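# On the Wrapping of Homemade Gifts

The Kundthorpe Craft Guild has for some years asked its members to contribute handmade presents to the November gift exchange. Of the 1,508 items entered over the past 20 years, most have been made with evident care. Many have also been delivered in a shopping bag. It is my view that the Guild should begin to treat presentation as part of the work, and that its written guidance should say so.

The usual objection concerns expense. Letay Tufa, writing in the Guild's newsletter, argued that ribbon, tissue and printed boxes push a modest present beyond the means of younger members, and that a knitted hat remains a knitted hat whatever it arrives in. The second point deserves respect. The first assumes that presentation has to be purchased. A household that recycles on a regular schedule already handles more usable containers in a month than it could fill in a year, and the skill of choosing among them can be taught as readily as hemming.
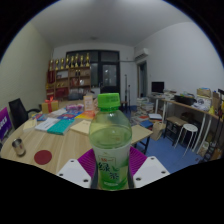

Guidance on presentation ought to begin with scale, a matter on which members most often go wrong. A pair of earrings in a shoebox looks lost, and a scarf forced into a tin comes out creased. Members should then consider the container's own color and shape before adding anything to it. A clear plastic drink bottle with a bright green screw cap, of the sort green tea is sold in, already supplies an accent that a single strand of matching yarn would carry through. Once emptied and dried, it would hold rolled notes, buttons or seed packets. A small silver metal can would suit a pincushion equally well. Labels may be soaked off or kept, according to taste, although I would ask that a kept label be a deliberate choice.

Csenge Juhász, who judged the exchange for 2 seasons, proposed awarding separate marks for wrapping. I cannot support this. Separate marks would encourage elaborate packaging around indifferent work, and the Guild has seen the results at the Modolia fair, where entries grew so large that the tables had to be rearranged. One overall assessment, in which the judges are free to notice a well-chosen box, would serve members better.

There remains the question of the recipient. Bukola Ibrahim has observed that people keep the container of a handmade present long after they have forgotten the occasion. I still store thread in a cookie tin given to me by Levente Hegyi, and I could not say with confidence what was inside it. A maker who puts 3 evenings into a present may reasonably spend a half hour on the thing that will sit on someone's shelf.

I therefore recommend that the Guild add one page on presentation to its members' handbook, with a limit on purchased materials and a short list of household containers suited to common projects. Comments on the wording should reach me before the spring meeting.

Hajnalka Hegedűs
February 19, 2025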